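# How a robot learns to clear the table

On Fri 16 August, a company called Pondico opened its doors to families. Pondico works on robots that could help in people's homes. Most days visitors are not allowed in, but on the open day children could walk round, ask questions and have a go.

The open day did not look like a film about robots. There were no flashing lights. The work goes on in a flat, with a kitchen table, chairs and ordinary dishes, so that the robots can learn in the sort of place where they may have to work one day.

## What is a gripper?

A gripper is a robot's hand. Your hand has four fingers and a thumb. The grippers at Pondico have just two fingers, which open and close like a pair of tongs.

A gripper does not have to be joined to a robot. Some have a handle, so a person can hold one and do a job with it. You squeeze and the fingers close. You let go and they open. A camera on the gripper films everything it does.

Tobiloba Okoro showed the visitors how to hold one. She told them to go slowly and to look at the thing they wanted to pick up, and to keep their eyes off their own hands. Then she let them try it on a stack of dishes.

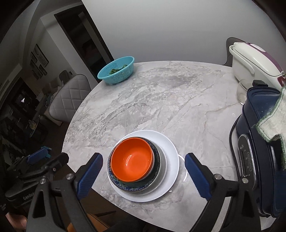 *Two bowls stacked on a plate, with a finger of the gripper on each side. The ridges on the blue pads are there for grip.*

Stacks are harder than they look. If you pinch the top bowl, only the top bowl comes up. If you want the whole lot, you have to get hold of it lower down. Shiny bowls can slip, and a bowl that is leaning can tip over. You know all this already, because you have picked up hundreds of bowls. A robot has not picked up any until somebody teaches it.

## How does the robot learn?

A computer looks at the films from the gripper's camera. For each moment, it works out what the camera could see and how the gripper moved next. After a great many films, it starts to find patterns. It may learn that when a rim is between the fingers, it is time to close them.

One film is not enough. The team at Pondico has 3227 films of dishes being picked up and put down. The first 1000 were all made at the same table. When the robot was tried at a different table, it kept missing. Now the team moves things about and leaves other objects nearby, such as vegetables, towels and pans, so that the robot gets used to a busy kitchen.

## Questions from the visitors

**Can the robot feel the bowl?**
It can't feel in the way you can. It can tell how far its fingers have closed, and that gives it a clue about whether it is holding something.

**Does it ever drop things?**
Yes. Wumpini Kwofie, who runs the tests, keeps a list of every drop. There were 629 on it by the open day. Each one is looked at to find out what went wrong.

**Could it do my chores?**
Not yet. It is slow, and a person has to stay close by when it is working.

## Try it yourself

You need 2 wooden spoons, a plastic bowl and a plastic cup. Hold one spoon in each hand and use them as your gripper fingers. Try to lift the cup out of the bowl and put it on the table. Next, wrap a rubber band round the end of each spoon and try again. Is it easier to hold on?

Pondico's next open day is in October. Children need to bring an adult with them.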